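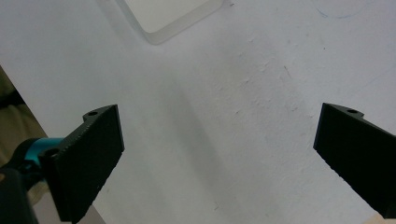 Thursday build session with the Bramidero robotics club. We're on gripper fingers again.

Two black plates that face each other, textured on the inside. Mounting holes go up on the tabs so we can swap a finger without taking the whole thing apart.

Jussara Assunção wants a wider opening for the April meet. I'd like to fix the grip first. Last week we dropped 3 blocks out of 30.

Ivone Holanda is keeping the log. We're at 174 picks since the start of term.

Next job is a new set of fingers with a finer pattern. If anyone at Grenier still has black filament, please bring a spool on Monday. We'll pay you back.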